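How to Log Water Levels in a Private Well Near an Injection Site

By Leena Harju
July - 3 min read

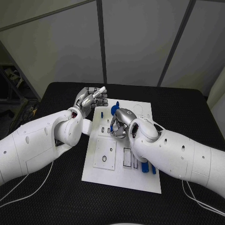
GROUNDWATER / FIELD METHODS

A single reading from a well means very little. Levels move with rainfall, pumping and air pressure, and a change linked to nearby injection can only be picked out against a baseline. The steps below cover a hand-measured log for a drilled household well.

What you need

- Electric water level tape, long enough to reach below the pump's lowest level
- Unscented bleach solution and clean rinse water
- Paint marker
- Notebook or spreadsheet

Before you start

Switch off the pump at the breaker and leave it off for 15 minutes. A slow well needs longer. If two readings taken five minutes apart differ by more than the width of one tape mark, keep waiting.

Taking the reading

1. Remove the well cap. Mark one point on the casing rim with the paint marker. All readings are taken from this point.
2. Wipe the probe and the first stretch of tape with the bleach solution, then rinse.
3. Lower the probe slowly until the buzzer sounds. Keep it clear of the pump wiring.
4. Raise it until the sound stops, lower it again, and read the tape at the mark.
5. Repeat until you have 3 readings. Record all of them, not the average.
6. Measure the height of the mark above ground and subtract it from each depth. Do this once and write it inside the cover.
7. Replace the cap and restore power.

Schedule

Measure weekly, at the same hour. Tuesday at 6 a.m. works for most homes - the well has rested overnight. Add a reading after any felt shaking, and note the time of the shaking separately.

Comparing with injection records

Operators usually report volumes by month, so plot your levels on the same scale. At the Harkwood well, which is 600 feet deep, Samuele Bellini kept 20 weekly readings before attempting any comparison. Fewer than that and the seasonal drop hides everything else.

4 comments | 11 shares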